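Mirkance (software)

Mirkance is a task planning and control package for robots with two arms. It was started by Zofia Zawadzka at the company Clevance and is used mainly for assembly work in which parts have to be held by one arm and joined by the other. The first public version was released on Dec 15, 2019.

Overview

The package has 3 layers. The lowest one, called Ukis, sends joint commands to both arms 100 times per second. Above it works a perception module, which estimates the position of each part from the head camera and wrist cameras. The top layer is the planner. It keeps a list of parts and of the connections between them, and decides which arm should hold and which should move.

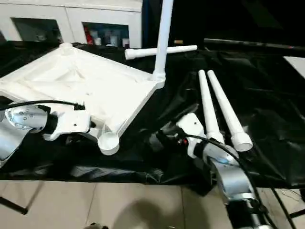
The planner does not use a fixed order of steps. After each grasp it compares the estimated position of the part with the expected one, and if the difference is too large, it plans the remaining steps again. Earlier versions stopped in such a case and waited for the operator — this behaviour can still be switched on in the settings.

Perception of parts

White plastic parts are described in the manual as difficult, as they have few visible edges and give weak depth readings. For this reason the module compares the outline of a part with almost 300 stored views of its model. Parts which are symmetrical, for example round tubes, are given only a direction and not a full rotation.

Training data

The grasp model was trained on 1,000 recorded attempts, collected by the Brzozowska laboratory. The recordings were made by remote control of the arms. A second collection was begun in September, with longer tasks, but it is not part of the standard package.

See also

Motion planning
Bimanual manipulation
Pose estimation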